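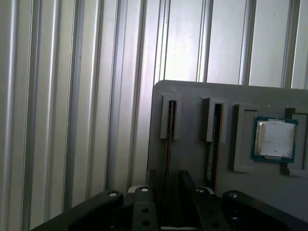

Colleen Leclerc wrote to say I was going to be unfair to the Flundetti before I'd even bolted it on, and that I should admit it up front. Her message went on for a while. The gist was that anyone who has used the same gripper for years will find fault with a new one, that I had called it "the expensive one" twice in my last post, and that I'd better run the old one through the same job on the same day or she wouldn't read the results.

6 min read

Fair enough, Colleen. I did call it expensive. It cost me $438 for the fingers and the drive unit, with the wrist camera bracket thrown in, and I paid that myself. Rendside, the shop I bought it from, did not send me anything free and I doubt they will start after this.

The job is the one I've been fiddling with since winter in the shed at Arkville: picking computer parts off an upright board and putting them back. Memory sticks standing in their slot holders, and a processor in a square holder next to them. I picked these parts for a reason. A memory stick is thin, it's stiff, and it doesn't like being squeezed in the wrong place. If a gripper is going to be sold as "precise", I'd like to see it take hold of one without shoving its neighbour.

The seller's page for the Flundetti has a lot to say about precision. It has a nice video of an egg. I have never needed a robot to pick up an egg and I don't know anyone who does, but every gripper gets sold with one. Eggs are strong and round and they forgive you for coming in crooked. Memory sticks don't.

So, what do you get? Two flat black fingers that stay parallel as they close, on a pair of wide arms. Big plain bolt heads on top, which I like, as I can get a driver on them without taking the wrist apart. My old Honorato has its bolts tucked in behind the camera, and changing a finger on it is a job for a Sunday with nothing else on.

What I don't like is how much room the thing takes up. Look at how much of the bottom of the view those arms fill. The camera sits on the wrist, so whatever the gripper hides, the camera can't see, and what it hides first is the lower half of the part you're about to grab. On the Honorato the arms are skinny and I get nearly all of the stick right up until contact. On the Flundetti I get the holder, the top of the stick, and then a lot of black metal. Once the fingers are around the lower part I am going on faith.

I moved the bracket up as far as it goes. It helped a little. I'd want it higher again, and there are no more holes.

Then there's light. The wall behind my board is corrugated metal and it bounces daylight something awful. That's on me and has nothing to do with any gripper. But the camera that Rendside recommends with this kit handles it worse than my old one. It sees all that bright wall and sets itself for that, and a stick that's edge-on turns into a dark line. Dimas Tarigan told me to lock the exposure and stop moaning. I locked the exposure. The results got better in the morning and then worse once the sun moved, so now I lock it again after lunch, like winding a clock.

Right, Colleen's test. Both grippers, same day, same board, same arm, same controller settings as far as I could manage it. I gave each one 200 tries: go in, close, pull the stick clear of the holder, put it back. The Flundetti missed or dropped 24 of them. I was expecting to come out and say the Honorato beat it, and I can't. The Honorato was worse. It lost more sticks on the pull, nearly all of them by slipping. Its fingers are worn and I should have swapped the pads before starting, so Colleen can have that one as an unfairness in the other direction. By the time I noticed I was well into the run and it was getting cold.

The Flundetti's misses were a different kind. It hardly ever slipped. When it failed, it failed going in, by clipping the second stick on its way to the first. I put that down to the fat fingers and the poor view together. I can't tell you which of the two matters more without thinner fingers to try, and thinner fingers are sold separately.

The processor I gave up on after three goes with each gripper. The one I keep for this has old white muck all over the lid and I was never sure if I was testing the grip or the muck. I'll clean it or find another. If you've seen a review where a two-finger gripper lifts a processor from a recessed holder first time, every time, I'd like to know how many takes that was.

The controller software deserves a mention, mostly a sour one. It wants an account. It has a "grip quality" score that goes green when the fingers touch something, and it went green for me when they closed on each other. There's an update promised for November. I've turned the score off in the meantime and the arm runs the same without it.

Would I buy it again? At that price, I'd try to borrow one first. The grip is good, better than I wanted it to be. I still think the arms are too wide for work this close together, and I think whoever drew up the camera bracket never looked through the camera. If you're picking up bigger things with space between them you may never notice.

Dimas has offered to print me a taller bracket. Colleen wants the Honorato run done over with fresh pads, and the pads are on order.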